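Chapter 5
Two Arms and a Chessboard

I built my first arm in a shared workshop in Predstead, mostly in August, mostly while swearing at screws. Sarla Nautiyal had the next bench and kept asking what it was for. Chess, I said, and then I had to go and make that true!

So in this chapter we'll bolt an arm to each end of a small board, one blue and one red, and teach them where the squares are. You'll want the base from Chapter 4 (print it twice) and a free evening or two. Don't worry about playing well yet. Picking up a pawn without flattening its neighbours is plenty to be going on with, and my first go at it took 332 tries.
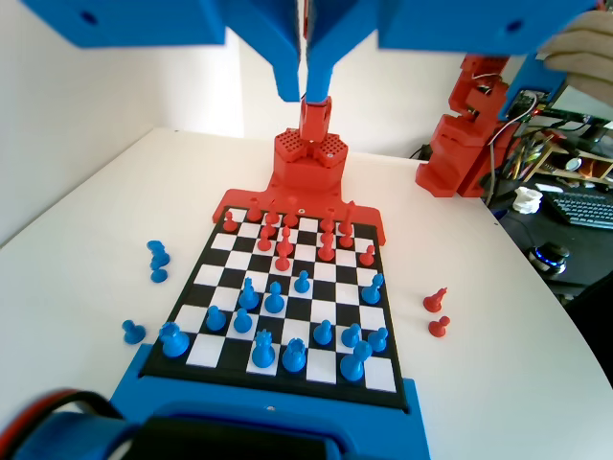
Figure 5.1 The blue and red arms at the board, partway through a game.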